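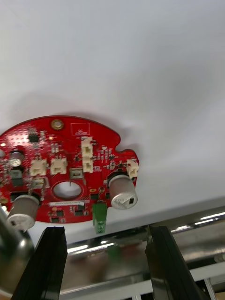
Chapter 4
Wiring Before Code

By the time Marjan Akbari and I got to this part of the build, we had 2 boxes of parts in our corner of the Skasitz workshop and a robot arm that could close its fingers on command. I wanted to write code that same evening. Marjan wanted to talk about connectors, and she won, so that's what we'll do in this chapter too!

The control board is where everything meets. Before you plug in a single wire, take a good look at yours and find three things: the screw terminals, the plug-in connectors, and the big capacitors (they can hold a charge after you pull the power, so keep your fingers off the leads). Then sketch the board on paper. My first sketch was awful – I still used it for 463 days.

Next come the harnesses. I like to lay mine out flat before anything goes in, with the spade terminals apart from each other and the labels where I can get at them. Red and black go to the spades, and the green-and-yellow twisted pair runs off to its own little white connector.
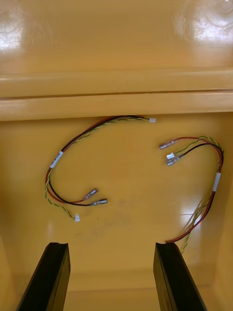 4.1 Reading a Harness Label

Bahman Salehi taught me to write down every label in a notebook before routing a single wire.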